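3.2 Tunes that travelled up the valley

We turn now to the question that first drew us to Lovside, and which we have put off answering for as long as we decently could: how did a mill town with no music shop, and for much of its life no regular band hall either, come to have so many dance tunes of its own? The manuscript books described in the last section hold 432 tunes between them, counting every variant as a separate item, and a good share of these turn up nowhere else that we have looked. It would be lovely to be able to say that they were all made in the town. We think the truth is a little more tangled than that, and (to our minds, anyway) a good deal more interesting.

Let us begin with the schottisches, as the players themselves so often did. There are 33 of them in the books, and almost all are in G or D, the keys that lie most kindly under the fingers on both the fiddle and the two-row button accordion. Several carry the names of farms between Lovside and Jemley, and for a long time we took these names at face value, supposing that a tune called after a farm must have been made there, or at least made for somebody who lived there. The singers and players we visited were patient with us on this point. A tune, they explained, was very often called after the kitchen where you happened to pick it up, and the same tune might have one name at the top of the valley and quite another at the bottom. One accordion player gave us three names for a single schottische in the course of one afternoon, and was perfectly happy with all of them.

The waltzes tell a different story again. Here the influence of the Kaufmann dance albums is plain to hear, even where the players had never seen a page of them. These were cheap printed collections, sold by mail and passed from house to house until the covers came off, and the second strain of many a Lovside waltz follows one or another of them nearly note for note. The first strains are another matter. They tend to be shorter in range and a good bit squarer in rhythm, and they like to sit on the fifth of the scale for a bar or more before coming home. We suspect that players kept the opening of an older local tune and borrowed a second part when the dancers wanted something longer, and we will come back to this idea in Section 4, where the transcriptions are set out side by side.
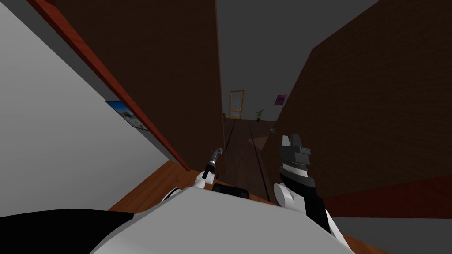
Figure 3.

Vol. 22, p. 479

It remains to say something about the Tidum tunes, which have puzzled everyone who has worked on this repertoire, ourselves very much included. Tidum lies on the far side of the ridge, and until the road was improved the walk across was not one you would choose to make in March with a fiddle case under your arm. Yet the polkas in the second manuscript book share a great deal with the Tidum style, right down to the habit of leaving out the last beat of the strain so that the dancers can catch their breath. The players themselves put this down to the summer haymaking, when families from both sides of the ridge worked the high meadows together and there was music most evenings. We have found nothing on paper to confirm it, but the explanation came to us separately from several households, and it fits very well with the tunes themselves.

What we can say with more confidence is that the polkas were still being learned by ear long after the waltzes had begun to be written down. The spellings of the titles wander, the bar lines do not always fall where they should, and in two cases the copyist has simply stopped at the end of the first part and written "and so on," trusting that whoever opened the book would know the rest.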